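Session 3: Showing the Arm What You Want
Notes to go with the afternoon lab. Jamila Seneviratne

Welcome back, everybody, and thank you for the lovely questions last time (Ermira, I haven't forgotten yours about sore wrists, we'll get to it!). Today we leave the slides behind and start demonstrating.

There are two ways of showing, and you'll try both. In hand guiding you take hold of the arm itself and move it through the task. It's slow and a bit like teaching someone to dance by steering their elbows, but you feel every bump. In remote control, or teleoperation, you stay at the operator's desk and the arm follows your hands. People have been working at a distance this way for a long time; the master-slave manipulators of 1949 were built for handling dangerous material from behind a wall.

Our task is the toy food and the cream-colored plastic cabinet. Before you record anything, spend a minute just looking at the table the way the arm's camera sees it, and decide which item you'll go for and which way you'll come in.
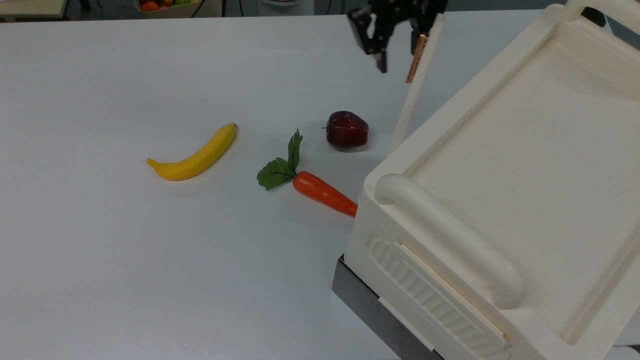 A good demonstration has a clear beginning. Start from the rest pose, wait a breath, then move. If you fumble, and you will (I still do, after over 2000 recordings), please finish the attempt anyway and mark it "recovered" on your sheet. Those are worth keeping, as a learner that only ever sees perfect grasps has no idea what to do after a bad one.

Doors deserve their own paragraph. A hinged panel moves along an arc, and beginners nearly always pull in a straight line and then wonder why the fingers slip. Let your hand follow the hinge. Think, too, about what the open panel hides from the camera, and where the gripper can pass without knocking it.
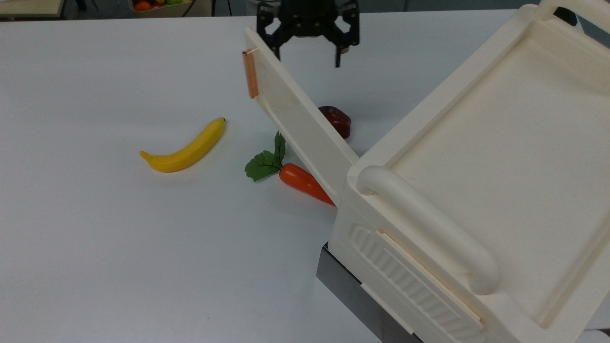
Now for the wrists. Rest your elbows on the desk, swap with your partner every ten minutes, and stop if anything aches. Joyce Gachanja's group managed 80 demonstrations last June working this way, with plenty of tea in between.

For next time: bring your sheet, filled in, plus a paragraph on one attempt you'd do differently.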